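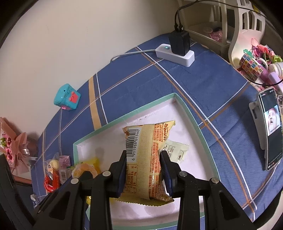 Sutrisno Tarigan wrote under my last post that I am too patient with Furulex, and that a company which issues new shares two times in one year does not deserve a third chance. Maybe he is right. I bought 2,000 shares at 15 cents and I still have all of them, so please read my opinion with this in mind.

The quarterly report came out this week. Sales of the snack division are up 20 per cent, but the cash is lower than I hoped and the loan from Nuvonik must be paid in December. I read the notes to the accounts twice and I could not find how they plan to pay it. If they sell more shares, my part becomes smaller again.

My favourite in this sector is still Ekow. It is a boring company with little debt and it pays a small dividend. I will add to it after payday.

October 29, 2020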